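The Arm Was the Cheap Part

I had a spreadsheet. I want that on the record, because my friends will tell you I bought a robot arm the way other people buy a kayak, and that isn't fair. There was a spreadsheet, it had tabs, and the very first tab was called "Do we need this?" (I'll admit that tab was mostly blank.)

Our shop packs small hardware kits - hinges, pins, the little brackets that hold a shelf up. We had orders piling up every June and the same problem every year, which was a lot of people standing at benches moving little things out of one tray and into another. So I went shopping, and I loved it! I read brochures in bed. I learned to say "payload" at dinner. I got quotes from Walleck and from Dirkinetti, and they were so different in layout that it took me a whole Sunday to work out they were offering nearly the same thing.

The Walleck quote was one page long and had a big friendly number at the bottom. The Dirkinetti quote ran to 12 pages and listed everything down to the bolts, and of course it looked terrifying next to the other one. I nearly went with the one-pager. Then I called and asked what was in it, and the answer was an arm. No gripper, no stand, no training, no shipping. I'd been comparing a car to an engine.

So I started over, and I did it line by line. Gripper fingers got their own row, and so did spare fingers, which I had never once thought about. They wear. You try new shapes. I put down 2 sets and wished later I'd doubled it. Then came the table, the trays, the cables, the power drop on the far wall (our electrician charges like a surgeon, and he's worth it) and a row for my own time, which I left at zero for weeks until my sister made me put a real figure in. 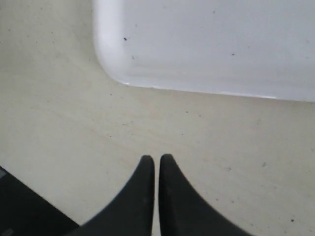 Sveva Bassi told me I still had it upside down. Start with the tray, she said, and with whatever has to come out of it, and only then go looking at fingers, and leave the arm for last, when there are hardly any choices left to make. She also said the people who sell arms would rather you did it the other way around, and that she didn't blame them.

I grumbled, and then I went home and turned the spreadsheet over. It changed more than I'd like to admit. Once I'd written down our parts by size and weight, the heavy-duty arm I'd fallen for looked silly. Nothing we pack weighs more than a sandwich. We dropped down a size, and the money we saved there went straight to the things I'd been shaving: more fingers, better trays, and a Riline bench with a top that doesn't wobble when somebody leans on it.

The trays deserve a paragraph. I had planned to use whatever was on the shelf, and what was on the shelf was a mix of everything we'd bought over the years, with different corners and different wall heights. People don't care, they just reach in. With an arm, each kind of tray meant somebody sitting down and teaching it again, and I was paying for those hours. We picked one style from Bellini and ordered 80 of them. Boring purchase, best purchase. I'd buy those trays before I'd buy the arm, if I were doing it again - they were useful to us the day they came in.

Then there's the floor. I'd drawn the bench on graph paper with the arm in the middle and felt very pleased with myself, and I had left no room for a person to walk behind it with a cart. Tape it out first! Use real tape, on the real floor, and leave it there for a week while everybody goes about their day. Ours moved three times, and the last move put it closer to the new outlet and trimmed a bit off the electrical bill.

The question I get most is how long until it pays for itself. My first answer was 93 days, and I'd love to know what I was thinking. I had it running full tilt from the first morning with no setup time at all. The version I showed the bank has a long flat stretch at the front where the machine is costing us money and everyone is learning, and the loan officer spent more time on that stretch than on anything else. She asked who would fix it on a Saturday. I had no row for that, so I added one while she waited.

It's March 2026 as I write, and the sheet is still open on my other screen. I'm pricing a second set of trays.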